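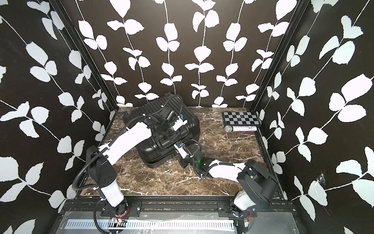

Uma aluna do fundo objetou, ainda antes da chamada, que a Carta a Filémon é curta demais para merecer uma aula inteira. Fica registada a objeção. São 25 versículos, e a bibliografia sobre eles já não cabe na estante.

Aula 6 - Filémon e o pedido que não se faz

Para quem faltou: na aula anterior ficámos na prisão com Paulo, sem decidir qual. Éfeso, Cesareia e Roma têm cada uma os seus defensores, todos muito seguros.

O enredo é simples. Onésimo, escravo de Filémon, está com Paulo e converteu-se. Paulo manda-o de volta com uma carta. A leitura tradicional diz que ele tinha fugido; o texto diz apenas que esteve separado do senhor "por algum tempo" (v. 15), e o resto é dedução nossa.

Reparem na retórica. No v. 8 Paulo lembra que podia mandar; no v. 9 prefere rogar - e quem recebe um rogo assim costuma saber ler. No v. 11 faz um trocadilho com o nome Onésimo, "útil". No v. 19 promete pagar o que for devido e acrescenta que nem menciona quanto Filémon lhe deve. Mencionou.

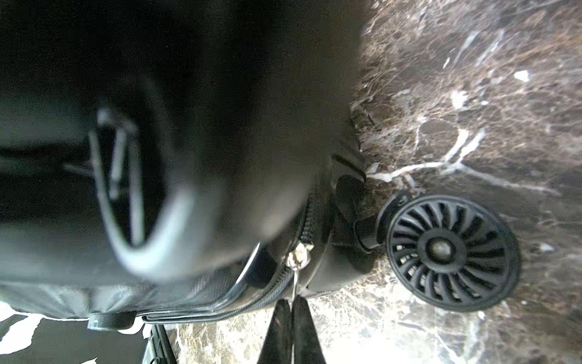 Paulo pede a libertação de Onésimo? Em lado nenhum o pede com essas palavras. Pede que seja recebido "não já como escravo, mas mais do que escravo, como irmão amado" (v. 16), e diz contar que Filémon faça mais do que lhe é pedido (v. 21). Abolicionistas e proprietários citaram a mesma carta, o que devia incomodar os dois lados.

Para a próxima aula:
Ler Colossenses 4,7-9 e comparar com Filémon 23-24.
Caderno Riquelme, capítulo 3. A tradução do v. 6 é discutível, levem lápis.
Uma página sobre o v. 22 (o quarto de hóspedes). É cortesia ou aviso de inspeção?

A sala continua a ser a 479.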